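Grief counselor on the months after the casseroles stop

6 Aug 2019

The counselor who runs the evening bereavement group at the Brenska Center did not set out to work with grief. She trained as a family therapist and spent her first years seeing couples. Then a colleague went on leave and she was asked to cover a group for people who had lost a husband, wife or partner. She was supposed to have it until October. That was 6 years ago.

"I was nervous," she says. "I thought I would need something wise to say every week. Mostly I needed to keep the meeting on time and make sure the quiet people got a turn."

She agreed to talk on the condition that her name and the names of group members be left out. We met in her office in Gruswood before an evening session.

Most people who come to her, she says, do not come right after the death. They come four or five months later, when the paperwork is done and the visitors have gone home. Friends have started asking when they plan to sell the house or go back to church or take a trip.

"The first weeks are full. There are calls to make. There's food in the refrigerator that you didn't cook. Then it gets quiet, and people think they're getting worse. They'll say to me, I was doing fine in the spring and now I can't get off the couch. I tell them that is very common."

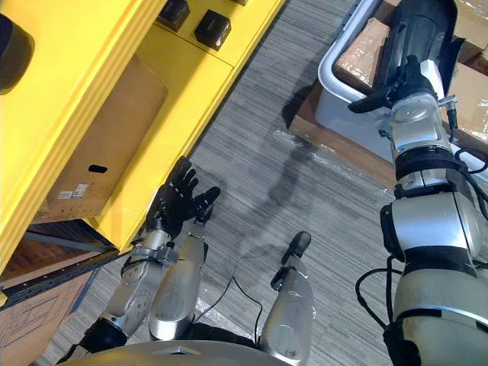
Yellow shelving with a cardboard box stored in the lower compartment.

She is careful about the word "stages." Many new members arrive having read about them and are worried they have skipped one or are stuck in another. One man brought a chart he had made, with dates.

"He wanted me to tell him where he was on it. I said I couldn't. He was pretty annoyed with me, and he stayed annoyed for a couple of weeks. He kept coming, though."

What she does ask about is sleep, meals and mornings. She wants to know what time a person gets up and whether there is a reason to. If someone has stopped eating dinner because they used to eat it with somebody, she will spend most of a first meeting on that. She suggests moving the meal to another room or another hour, or having breakfast food at night.

"It sounds small. People sometimes look at me like, I came here for this? But if you haven't had a real meal in a week, we're not going to get very far talking about meaning."

The group is free and holds eight people at most. Over the years 113 have come through it. Some stayed for two meetings, others for more than a year. The oldest member had been married for 41 years and told the group on her first night that she had never pumped her own gas. Another member went with her to the station that weekend.

That kind of thing happens outside the room, and the counselor does not manage it. She has one rule about it, which is that members do not lend each other money.

Guilt takes up more time than she expected when she started. People go over the last day again and again. They ask themselves whether they should have called the doctor sooner, or why they went home to shower.

"I don't argue with it. If I say it wasn't your fault, they've heard that already from everybody at the funeral. I ask them to tell me what they knew that morning, only what they knew then. We go slowly. It usually takes several times through."

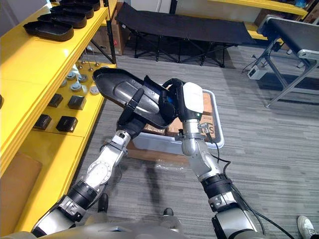 A former member disagreed with part of this when we spoke by phone, and said that going back over the last day had made her nights harder for a while and that she would have liked more warning. She did finish the group, and she still meets two of the others for coffee.

The counselor had heard that complaint before. She now tells people in the first meeting that some weeks may leave them feeling low, and she asks them to plan something easy for afterward.

She also refers people elsewhere when the group isn't enough. If someone talks about wanting to die, or is drinking every day, or can't get to work, she sees them alone and helps them find a doctor or a therapist they can see regularly. She makes the first call with them in the room.

Money is a steady worry. A gift of $3,000 from a family in Gruswood covered the room and the reading materials last year, and she doesn't know yet what will cover them next year. She would like to add a daytime group for people who don't drive at night.

I asked what she would say to a friend or neighbor who wants to help and doesn't know how.

"Call in month five," she says. "Use the person's name, the one who died. And if you say you'll come by, come by."

The evening group takes new members at any time. Anyone interested can leave a message at the center's front desk.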